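Mikville toy swap moves to the old Dewan store on Sunday

If you've got kids in Mikville you probably already know the toy swap has outgrown the library basement. I went last spring and spent most of the morning stuck on the stairs behind a dollhouse (lovely dollhouse, though!). So I was pretty happy to hear that this Sunday it's moving into the old Dewan furniture store on the corner, which has a ramp, real windows and parking out back.

Assunta Cirillo, who runs the swap, told me she has 344 families signed up so far and room for 600. It works the way it always has - you bring clean toys with all their parts, you get one ticket for each, and you trade the tickets for whatever you like. Puzzles have to be counted before you come. She was very firm about the puzzles. 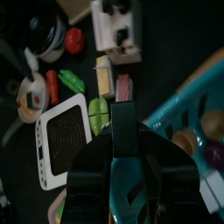
Photo: Rizwan Wanigasekara

Play food and kitchen sets get their own table this year, right by the door, and I'd head there first. My two cleaned it out in May and we're still being served pretend soup at seven in the morning.

Sajib Dewan, whose family owned the store, is letting the swap have the space free until the new tenant moves in. After that it's anyone's guess. Assunta has asked the school about the gym but hasn't heard back.

Doors open at 9:30 for people dropping off and at 10 for everybody else, and it all wraps up at 1. No car seats, no stuffed animals, and nothing with a battery leak, please. Leftovers go to the Pitov Street daycare, and they'd love a train set if you have one to spare.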